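About us

Grasar is a small tableware hire and cafe supply shop, run by Traian Moldovan and whoever is on shift. We started in March with a borrowed van, a shelf of mismatched glasses and one customer, the Mellor tea rooms, who are still with us. Now around 3,000 pieces on the shelves. Cups, stems, stands, boards, jugs. No chairs – people always ask.

What we hire out: anything that goes on the table, really. Parties, christenings, office dos, school fairs. Minimum order is 27 pieces, mix them how you like. Collect from the Pirna Road unit or we deliver, two days' notice please, five if its a big one. 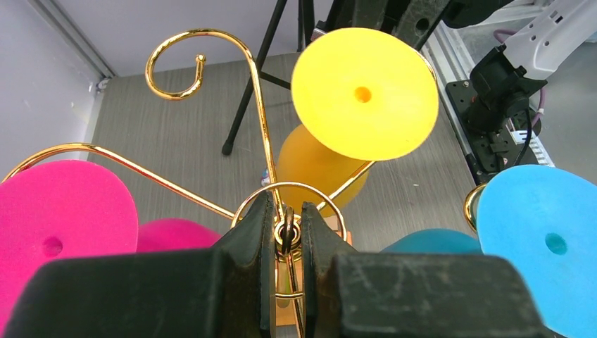 Colour is what we get asked for most. White and clear you can get anywhere, so Traian buys bright and keeps buying. The plastic cups go out for garden things and childrens tables, and they look well on a gold stand with curly arms, pink and yellow and pale blue all together, bases up. Stands are hired seperately. Lift them by the middle stem, the arms are only wire and we've straightened enough of them. Cups come back rinsed please, we do the proper wash.

Glasses next. Stemmed, sold as the Asik range on our list, singles or sets. Chips and breakages are charged at cost, no deposit for regulars. If you are not sure on colours come in and try them on the table – bring a napkin or a bit of the cloth, it helps more than a photo on your phone. Boards too if you want something to stand them on. Tea and a biscuit if we're not loading.
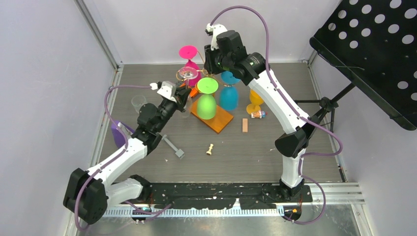

Coloured stems set out with an orange board. The clear one has a thin gold rim.

Opening hours are on the contact page, ring first if you're coming a long way. Price list updated 2021-12-02.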